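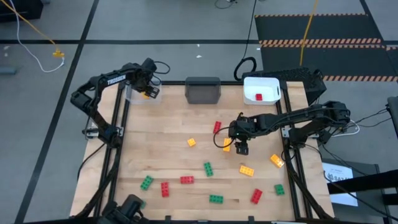 Visit to the Kakico Handling Laboratory, Hulendale

Members of our group visited the Kakico site in February to review a fault in its block-sorting trials. The two-arm cell had completed almost 800 cycles when one arm stopped responding in the middle of a reach. The other arm kept moving for 3 seconds before the operator pressed the stop button.

Staff traced the fault to a worn cable connector near the arm's base. The control program had treated the lost signal as a pause – a setting carried over from an earlier cell.

Kakico has since changed the program so that a lost signal stops both arms. Connectors are now checked every 80 hours. A written report will be sent to Mirzaei.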